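4.3 Cabinet task: operator procedure

Applies to: Mastau handheld gripper sets, practice station, Tramurano site. Procedure owner: Sena Dogbe. Revised 28 Sep 2023.

Tidying and restocking of cabinets on the day shift is moving to the Mastau arm in stages. Operators who did this work by hand now record it with handheld grippers, and later review the arm's attempts. Shift length and break times stay the same. Lifting above shoulder height remains a manual job and is not recorded.

Before you start

1. Sign in at the Lekport terminal and select the cabinet task.
2. Check that the square marker on each gripper finger is clean and flat. Replace a lifted marker before recording.
3. Close the fingers once and release. The orange pads must meet evenly.
4. Route the cable away from your wrist.

Recording the door sequence

5. Stand facing the cabinet with both doors closed. Start the recording.
6. Bring the fingers to the door handle and grip the bar. Do not hook it with one finger.
7. Pull the door through its full swing at an even speed. Release, then withdraw the fingers straight back.
8. Repeat for the other door.
9. Hold still for 2 seconds with the compartment in view.
10. Close both doors and stop the recording.

CAUTION: Keep your free hand clear of the hinge side while a door is moving.

NOTE: Books and cloth on the upper shelf are not part of this sequence. If one falls, stop, mark the recording as void and start again from step 5.

NOTE: Work at your normal pace. Recordings are stored under a station number, and Adjei supervisors do not use them to assess individual staff. Questions about this go to Bernice Appiah.

Limits

Record no more than 5 sequences before resting your grip. The first training set for this station holds 386 accepted sequences; the target is 650. Once the target is met, the station changes to the drawer task (section 4.4) and operators transfer to review duty with Amr Chraibi. Review duty is seated work and needs a separate induction.
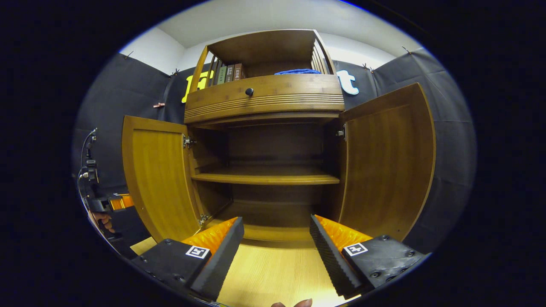
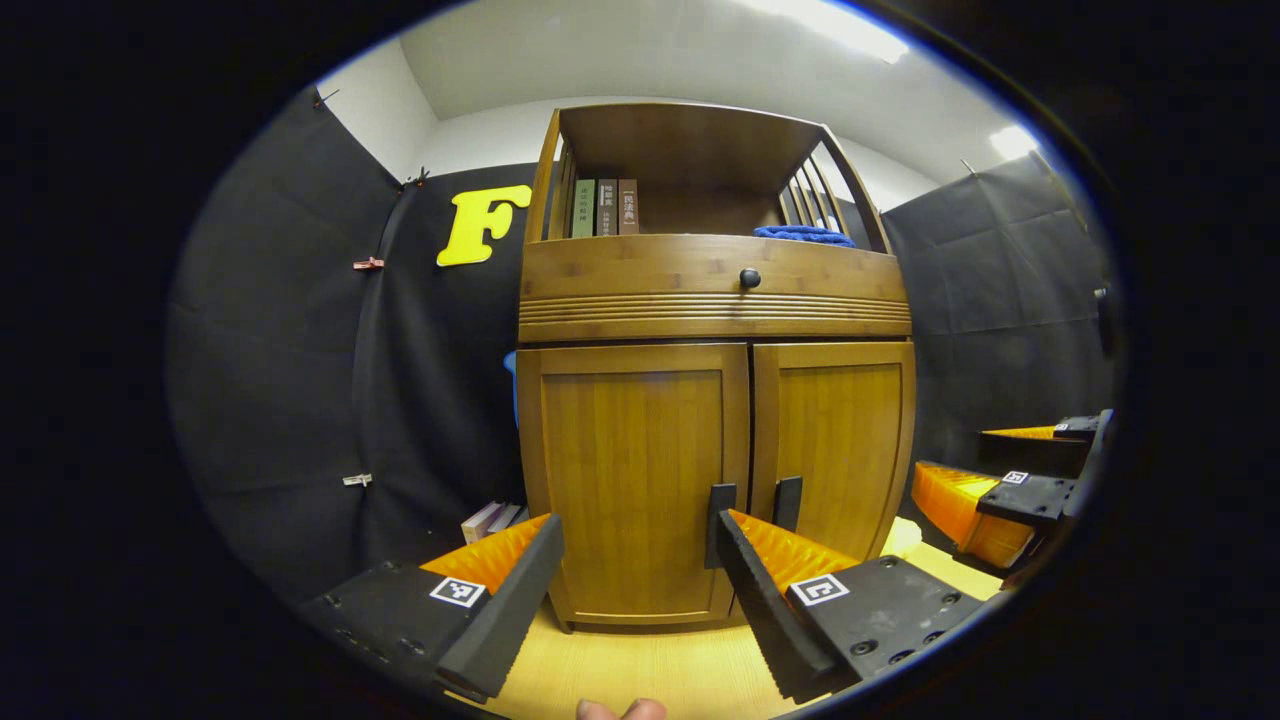

Figure 4-3. Door sequence at the practice cabinet. First view: lower doors open. Second view: gripper finger angled toward the right door handle.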